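Progress report: upkeep of the Kan handling cell
Prepared for Diltton by Li-hua Lai
18 December 2020

This report covers the work done on the Kan cell since the last payment. The grant pays for one robot arm, its gripper and wrist camera, and the hours needed to keep them in working order. No new equipment was bought in this period. Most of the time went into the gripper fingers, the camera mount and the cable that runs down the arm.

Use of the cell

The cell completed 3063 pick cycles in the period. It was stopped for repair 2 times. The first stop was for the camera cable, which had rubbed against the elbow joint until the outer jacket wore through. We replaced the cable and moved the tie point closer to the shoulder. The arm was then run through its full reach at low speed to check for pulling. The second stop was for the gripper and took longer. It is described in the next section.

Gripper

We had been losing grip on light boxes when the arm lifted from a corner. The drive log showed that the fingers reached their commanded position each time, so the motor and the gearing were ruled out early. When we took the gripper off the wrist, the screws holding the left finger to its carrier were found to be loose. The finger could tip outward under load and the two tips no longer met evenly.

The screws were cleaned, treated with thread locker and tightened to the value on the drawing. The right finger was given the same treatment. After that we set the zero position again with both fingers closed and stored the new value in the Flutix controller. The old value is written in the cell notebook in case it is needed.

The closing force was also reviewed. It had been raised during the summer to make up for the slipping, and it was too high for the test boxes. We have brought it back to the original setting and will keep it there while we collect results.
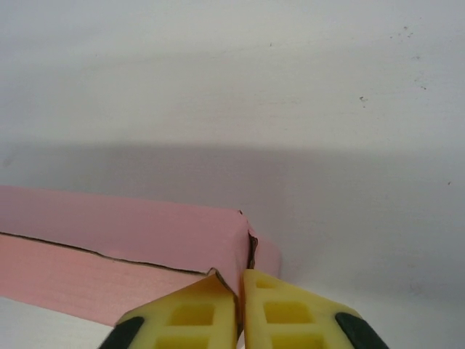 Does a torn corner on a test box mean the box has to be thrown out?
It depends on where the box is used. A box with a torn corner is kept out of the force trials, where the surface has to be sound, but it can stay in the set used for practice runs and for checking the approach path.

Wrist camera

The camera bracket was taken off together with the gripper, so the camera had to be calibrated again. We used the printed target and the same set of arm poses as before. The first attempt gave a poor fit. One of the bracket screws was bottoming out before it clamped, and the camera could be turned slightly by hand. A shorter screw fixed this and the second calibration was accepted.

The lens is now wiped at the start of every session. The work surface is wiped at the same time. Small marks on a white surface can be picked up by the Fodo detection software as edges, and we would like to keep those false readings out of the log.

Routine care

The check sheet for the cell has been rewritten. The operator now looks at the finger screws, the finger tips, the camera bracket and the cable before the arm is powered. The finger screws get a torque check every 300 cycles, and the result is entered on the sheet with the operator's initials. The wrist bolts are checked on the same visit.

We have run 472 cycles since the gripper was put back. The finger screws were checked at the set interval and had not moved. That is too short a run to call the slipping problem solved, and we are not asking for it to be closed yet.

Costs

Spending in this period was limited to the cable, thread locker, screws and labor. All of it fits inside the maintenance line of the budget. We do not expect to ask for a transfer from another line.

Open items

The spare set of fingers is still on order. Until it arrives, any damage to a finger would stop the cell. The supplier has given us a delivery date in January.

The force trials will start once the spare fingers are here and one complete run has been made at the original closing force. Boxes for the trials have been set aside. The results will be sent with the next report, together with copies of the check sheets.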